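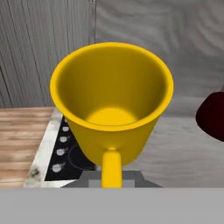 A yellow mug, wider at the rim than at the base.

Mug

A mug is a drinking cup with a handle, made for hot drinks and usually used without a saucer. I've been keeping up this entry for the Draltano kitchen pages for a while now, and it keeps growing because people keep writing in (please do!) about their own favorites.

Mug or cup?

The line is blurry. A teacup is normally smaller and thinner and comes with a saucer, while a mug is heavier and gets by on its own. In my house anything I can fit three fingers through is a mug, but I know families who call everything a cup and get along fine. A standard one holds 12 ounces, or close to 355 milliliters if you measure right up to the brim, which I wouldn't do with coffee.

Shape

Straight-sided mugs are the ones you see most in offices. They stack badly but they're easy to print on. Tapered mugs narrow toward the bottom, and the wide mouth lets the drink cool faster – great if you're impatient, annoying if you're a slow sipper like me. Then there are barrel mugs, with a belly in the middle, and the tall latte kind that never fits under my coffee maker.

Handles come as a full loop, joined to the body at both ends, or as an open hook joined only at the top. I love the look of the hooks and have broken two of them in the dishwasher.

Materials

Most mugs today are stoneware or porcelain. Stoneware is thick and a bit rough where the glaze stops, and porcelain is smoother and chips into sharper bits. Enameled steel is the camping classic (watch your lips, the rim gets hot). Glass is pretty with tea. Plastic is light and survives kids, though it can hold on to the smell of coffee.

Local styles

The potters in Umier make a squat brown mug with a thumb rest on top of the handle, and they sell them at a street fair every November. I bought mine there and use it daily! Over in Etia they like a taller one, glazed only halfway down, with the bare clay left for grip. The Ibarra pottery used to turn out both kinds, and its old price list shows 345 different patterns, 80 of them blue.

Care

For tea stains I use a paste of baking soda and water and a soft cloth. Metallic trim stays out of the microwave. Hairline cracks in the glaze are called crazing, and a crazed mug can start to seep, so I've turned 7 of mine into pencil holders.

See also: Beaker, Stein, Tankard, Teacup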